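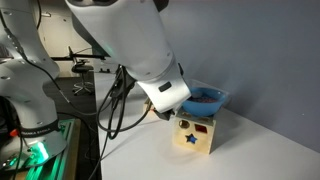
Nirnora Beeswax Finish for Wooden Toys and Small Wooden Goods

Category: Workshop supplies > Oils, waxes and finishes
May, by Kristaps Šimkus

Nirnora is a soft wax finish for bare wood. We make it in our own workshop from beeswax and linseed oil, and we sell it to toy makers, spoon carvers and to parents who want to give new life to old building blocks. It gives a low shine and a warm colour. It does not make a thick layer as varnish does, so you still feel the wood under the fingers.

The recipe came from Uldis Petrauskas, who used it for many years on chess pieces. His version was harder and needed to be warmed before each use. We added more oil, and now the wax can be taken from the tin with a cloth also in a cold garage.

Which wood is suitable

Birch, beech, maple, lime and ash take the wax very well. Oak is also good, but it becomes darker than most people expect, so please try first on a hidden place. Pine with much resin can stay sticky for several days. We do not advise Nirnora for wood which was painted or lacquered before, unless the old layer is fully sanded away.

How to use it

Sand the piece along the grain and finish with fine paper. Wipe off all dust. Take a small quantity of wax on a cotton cloth and rub it in with circles, then along the grain. Leave it for 3 hours, after this polish with a clean dry cloth. For blocks and other cubes, do not forget the end grain, it drinks more wax than the other faces and usually needs a second coat the next morning.

Cloths with linseed oil can heat up and catch fire by themselves. Lay them flat outdoors to dry, or put them in water in a closed metal tin. Please take this seriously.

Sizes

Small tin, order number 93. It is enough for one set of blocks or a few spoons.
Large tin, 800 ml, order number 201. For workshops. The lid is tight, and you can open it with a coin.

Both tins are filled by hand, and the surface of the wax may have a crack or a white bloom. This is normal for beeswax and has no influence on the work. If the bloom disturbs you, put the tin in a warm room for one evening.

Care of the finished piece

Wipe with a damp cloth and dry at once. Do not put it in the dishwasher. When the surface looks grey or dry, rub in a little fresh wax. A toy which is used every day will need this perhaps twice in a year.

What customers write to us

"I used it on spinning tops from ash. Smell is strong on the first day, then it is gone. I would like a middle size of tin." Darius Kairys

"Good wax, but the first time I put too much and had to polish a long time. With less it is easy." Ferhat Karabulut

Delivery

Orders which come before noon leave the same working day. For larger quantities or for a sample on your own wood, write to Kyrylo Skoryk in the shop office and tell him the kind of wood and the size of the pieces.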